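Print this page
E-mail this page

Last updated: 25th February

Adley Height-Adjustable Workbench

The Adley is a free-standing workbench for teaching workshops, repair rooms and light assembly areas. It is supplied by Jurkitz to schools, colleges, libraries and employers, and is available for purchase or on term hire. The present version replaces the earlier fixed-height bench, for which spare parts continue to be held.

General description

The bench consists of a steel underframe, a solid beech top and a lower shelf. The height of the top is set by a hand crank at the right-hand end, which may be moved to the left-hand end on request at the time of order. No mains supply is required to adjust the bench. The crank handle folds flat when not in use and should be left folded whenever the bench is unattended.

The top is finished with hard wax oil. It may be sanded and re-oiled on site, and replacement tops are available separately for benches in heavy use. The standard top is 45 mm thick and is drilled along the front edge to accept bench dogs and hold-downs. An undrilled top may be ordered at the same price.

The underframe is powder-coated in mid grey. Other colours are available for orders of 12 benches or more, subject to a longer delivery period.

Users and working positions

The Adley is suitable for both seated and standing work. When the bench is lowered for a seated user, the lower shelf should be removed to give clear knee space. The shelf lifts out after two thumbscrews have been released and can be hung on the rear rail.

Where one bench is shared by several groups in the course of a day, it is recommended that the agreed heights be marked on the leg scale with the coloured clips provided. Mahsa Alipour, who manages the teaching workshops at Kallik, has adopted this arrangement for all age groups and reports that changing over between classes no longer delays the start of the lesson.
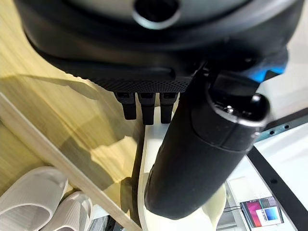
Accessories

The following items may be ordered with the bench or added later:

Front vice, quick-release, with beech-faced jaws
Rear tool rail, full width
Drawer unit, lockable, supplied with two keys
Raised back panel, with or without hooks
Castor set, braked, for benches that must be moved between rooms
Rubber-faced work mat

The castor set raises the minimum height of the bench and should not be fitted where the bench is to be used for sawing or planing. The drawer unit and the lower shelf cannot be fitted together.

Delivery and assembly

Benches are delivered part-assembled. The top is packed separately and must be lifted by two people. Assembly takes place on the ground floor unless access by lift has been confirmed in writing. Customers are asked to keep the packaging until the top has been inspected on both faces, and to report any damage within seven days of delivery.

An assembly service is offered within the delivery area of the Camacho depot. Orders placed before the end of January for the summer term are given priority in the fitting schedule.

Care and maintenance

Wipe the top with a dry cloth at the end of each day. Glue and paint should be removed before they harden. Water must not be left standing on the surface. The top should be oiled once a year, or more often if the grain begins to feel rough.

The crank mechanism is greased at the factory. It should be inspected every 12 months and any loose fixings tightened with the key stored inside the left leg. The mechanism must not be operated while a load is standing on the bench. Up to 100 kg, evenly spread, may be placed on the top once the height has been set.

Guarantee

The underframe and crank mechanism are guaranteed for seven years from the date of delivery. The top is guaranteed for one year against splitting. The guarantee does not cover marks from ordinary use, or damage arising from the use of parts not supplied by Jurkitz.

Enquiries

Sales and term hire: Malte Ruppert
Spare parts and replacement tops: Danuta Górecki
Delivery and assembly, Camacho depot: Lucimara Bittencourt

Please quote the serial number, stamped on the inside of the rear cross-rail, in all correspondence concerning an existing bench.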